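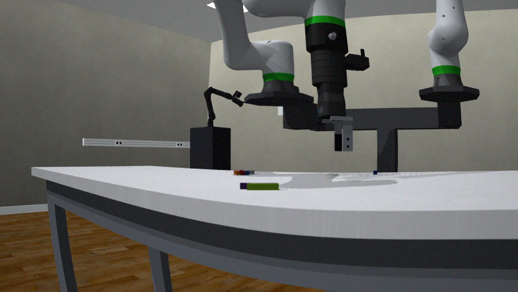 Pre-trial checklist: two-arm bench, gripper comparison (simulated cell)
Site: Nastanside
Completed by: Sarahí Varela
Reviewed by: Xóchitl Quintero
Month: June

Mark each line OK, FIX or N/A. Comments go under the line they belong to. Do not start a comparison run with a FIX still open in section 1 or 2.

1. Cell and mounting

1.1 Both arms seated on their mounting plates, no gap at the collar: OK
1.2 Support frame and brace match the current drawing: OK
Comment: Drawing is revision 2. The old one is still in the shared folder and should be archived.
1.3 Collision shapes on for table, frame and both arms: OK
Comment: Off when I opened the file. Turned on and saved.
1.4 Table height in the model agrees with the real bench: FIX, now closed
Comment: Model had 700 mm, bench is 726 mm. Changed in the model and reloaded. Any Gamell results from before this change should be rerun – the approach heights will be wrong.

2. Arm and gripper

2.1 Correct gripper model loaded on each arm: OK
Comment: Adugna on both for the first set, Skemetti on both for the second. Don't mix them.
2.2 Tool centre point entered for the gripper in use: OK
2.3 Payload entered, including anything fixed to the wrist: FIX, now closed
Comment: Sensor mass was missing. Added to the tool file for both grippers.
2.4 Gripper clears the table edge when brought in low: OK
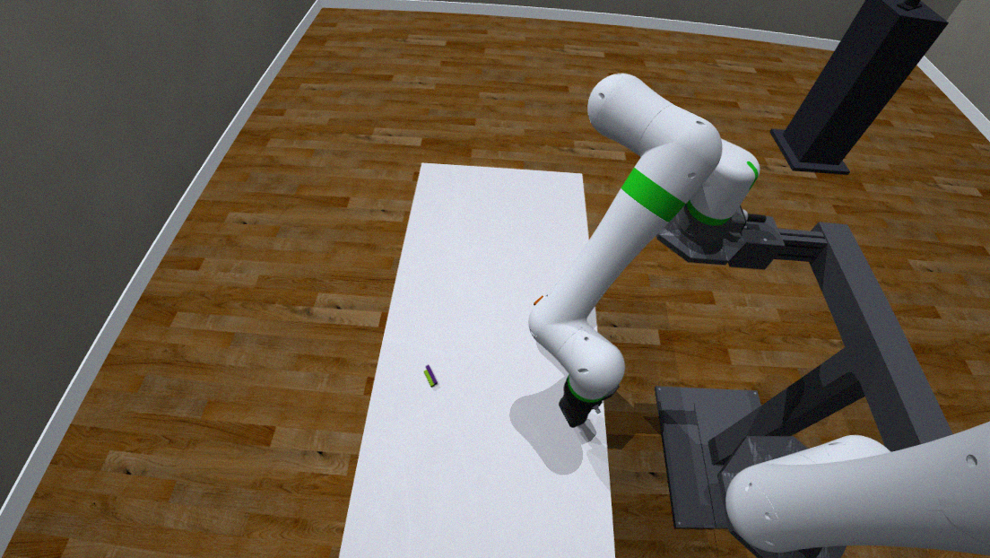
Item 2.4. Gripper low over the table edge, coloured pieces well away from it.

Comment: Checked by stepping the arm by hand at slow speed. No contact reported. The Skemetti fingers are longer, so repeat this line when the gripper is changed and write the result on a new sheet.
2.5 Stop command halts both arms: OK
Comment: Tested from the controller panel and from the script. The script stop is slower, 200 ms in the log. Acceptable for simulation. I would not accept it on the real bench.

3. Pieces and cameras

3.1 Coloured pieces at the start layout for the task: OK
3.2 Friction values the same for both grippers: OK
Comment: Please leave these alone between sets. Last time they were adjusted halfway through and we couldn't compare anything.
3.3 Camera views saved under the run name: OK
3.4 Lighting and shadows left at default: OK

4. Before moving to the real bench

4.1 Speed limit lowered in the controller file: FIX
Comment: Still at the simulation value. Sarahí to change it before the file is copied over.
4.2 Guarding and emergency stop checked in person: N/A
Comment: Separate sheet. A pass here does not cover it.

Reviewer's comments (X.Q.)
Sections 1 to 3 accepted. Go ahead with the Adugna set. 4.1 stays open and the controller file is not to leave the simulation machine until it is signed. On 2.4, record the smallest clearance next time as well as the contact result – the log has it already under the distance column.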